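4. Where Eyeglasses Rest in a Shared Office

4.1 Sites and tables

The observations reported in this section come from four open-plan offices, referred to here by the names used in the field notes: Skinditz, Berkley, Sriwong, and Flornville. None of the four assigns seats. People arrive, pick a desk or a place at a shared table, and move during the day as meetings and phone calls require. The shared tables are used for short jobs such as signing forms, opening packages, eating, or working next to a colleague for half an hour.

Eyeglasses were chosen for close attention after the first round of notes. They are taken off and put back on many times in a day by people who need them only for reading or only for distance. They are light, easy to scratch, and easily covered by a sheet of paper. Unlike a phone, they make no sound when someone is looking for them. They also share the table with drinks, and drinks account for a large part of what goes wrong on a shared surface.

Occupants kept a log for nine weeks, beginning in January. An entry was made whenever a pair of glasses had been put down and could not be found at once, had been found by someone else, or had been moved to make room for another object. Each entry gave the table or desk, the surface or container where the glasses were found, and a few words on what else was nearby. After duplicate reports of the same event were merged, 194 entries remained. The log was closed at all sites on the same day, and the coding sheet was fixed on 8/19/18, after two of the categories described below had been combined.

The tables differ from site to site. At Skinditz and Berkley they are rectangular and stand against a wall, so that people approach them from one side only. At Sriwong the table is a narrow counter near the entrance, used mainly for mail. The Flornville table is white, with a curved edge, and can be approached from several directions. It stands near the desks, and people working there are within easy speaking distance of it.

The surface color matters more than we had expected. On a white table, thin frames can be hard to pick out from a few steps away, particularly when they lie flat with the lenses down. Occupants at Flornville mentioned this in their log entries without being asked. At Berkley, where the table is dark brown, the same complaint was made about black frames and never about metal ones.

Figure 2. Thin-framed eyeglasses held upright at the white table. A bottle with a red-and-white label lies on its side on the tabletop, and the desks and black office chairs of the open office are beyond.

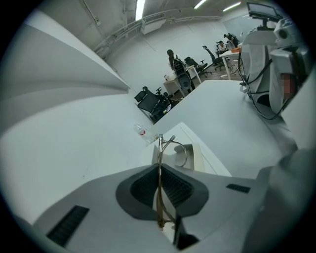 4.2 Open surfaces

Most entries concern glasses left on an open surface, meaning a tabletop, desk, shelf, or windowsill with no raised edge or container. Two positions were common. In the first, the temples were folded and the glasses lay flat. In the second, the temples were left open and the glasses stood on the lower rims and the temple tips. Occupants who intended to come back within a minute or two tended to leave them open, and open glasses take up a good deal of space for an object of their weight. The temples reach back over whatever is behind them and catch on sleeves, cables, and the edges of folders.

Bottles and cups were the objects most often named as neighbors in the entries. A standing bottle is a fairly safe neighbor as long as it is capped. A bottle lying on its side can roll, and on a table with no lip it rolls until something stops it. Glasses do not stop a bottle very well. Several entries from Flornville describe a pair that had been pushed along the table in this way and was found some distance from where its owner remembered leaving it. The notes do not record any broken lenses from this cause, though one entry mentions a bent nose pad.

Paper was the second frequent neighbor. At the Sriwong counter, glasses were usually lost under mail. The person sorting would set down a stack without looking, and the owner would search the floor, the coat hooks, and the restroom before lifting the envelopes. The counter is shallow, and there is little room to put glasses anywhere that mail does not also go.

We asked occupants to note who had moved the glasses when this was known. It was often someone clearing a space for a meeting. People clearing a table handled glasses with care: they folded them, set them to the side, and sometimes placed them on top of a notebook to keep the lenses off the surface. The trouble came afterward. A pair placed carefully on a notebook was carried away with the notebook. At Skinditz this happened often enough that occupants began leaving found glasses on the windowsill, which served as an informal lost-and-found until the blinds were lowered in front of it.

Chairs need a brief mention here. A few people hung their glasses on the back of a chair or laid them on the seat while they stood at the table. The office chairs at all four sites roll and are borrowed freely, so glasses left on a seat may travel across the room. We coded these entries as open surfaces, although a case could be made for treating them separately.

4.3 Containers

Containers were defined as any object with sides that could hold a pair of glasses and that was not a case made for them. This covered trays, mugs, pen cups, shallow baskets, and boxes with an opening in the top. Eyeglass cases were coded on their own. They appear in few entries, for the simple reason that glasses in a case are seldom lost, and also because few people bring the case to the table with them.

Mugs and pen cups held glasses upright, with the temples folded and one lens showing above the rim. They were liked for taking up no extra room. They were disliked for scratches, since pens and scissors share the cup, and one mug at Berkley was filled with coffee while the glasses were still in it.

Trays did less well than we thought they would. A tray with a low edge keeps a bottle out and keeps the glasses in, and for the first few days it was used as intended. By the end of the second week the trays had filled up with other things. Up to seven kinds of small object were noted in a single tray, among them keys, coins, charger plugs, and lip balm. Glasses put in on top of these slid toward the lowest point and ended up lens down.

Boxes with a slot in the top behaved differently. The opening is wide enough for a pair of glasses, and the sides stand well clear of the table, so papers laid down nearby do not cover it completely. A person looking for glasses has to stand close enough to see into the slot, but the box itself is easy to find. The contrast between frame and container also helps. Dark or shiny frames show up well against a pale interior when seen from above, and it was from above that nearly everyone looked.

The position of the box on the table had some effect. Near the edge it was used by people passing by, and it was also knocked. Toward the middle it was safe from elbows but out of reach for anyone seated at the far side. At Flornville the box was moved by occupants several times during the log period, in each case toward the middle — usually to free the edge for a laptop or for food. We made no attempt to move it back.

Retrieval was slower from a slot than from a tray. With the glasses lying inside, the fingers have to go in beside the frame, and most people lifted by the bridge or by one temple. Lifting by one temple is the habit opticians warn against, since it pulls on the hinge. A slot that is a little wider than the frame leaves room for a thumb on one side and makes a two-handed lift possible. Depth matters in the same way. If the glasses sit far below the top, people tip the box to get them out, and the lenses slide along the bottom.

Figure 3. Eyeglasses lying in the slot of a white box with a perforated side panel. A bottle with a white cap stands beyond the box, near the far edge of the table.
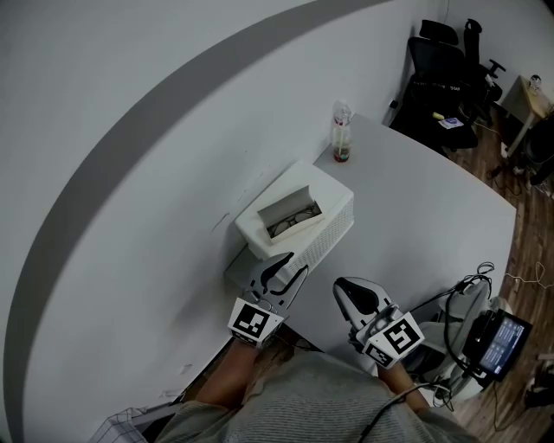

One occupant wrote in the closing questionnaire that the box had been useful only after everyone at the table knew what it was for, and that before then it had collected receipts. The same reply asked for a soft lining, and objected to the slot being large enough to invite a second pair: "Two pairs in there will scratch each other, and then whose fault is it?"

The objection is a fair one. Entries with two pairs in the same container were rare, but the owners who reported them were the most annoyed of any in the log. A lining would protect against the bottom of the box and would do nothing about the second pair. A narrower slot would help with that and would make the lift harder, for the reasons given earlier in this section.

4.4 Limits of the log

The log records failures. Glasses that were set down and picked up again without trouble left no trace in it, and we cannot say how often any surface or container was used. A tray that appears in many entries may have been a poor place for glasses, or may just have been a popular one. The entries also depend on people being willing to write down a small embarrassment, and willingness differed between sites. Flornville returned long, detailed notes. Skinditz returned short ones, some of them only the word "windowsill."

Sunglasses and safety glasses were left out. Reading glasses kept at the office for general use were included at first and then removed when it became clear that they had no owner to miss them.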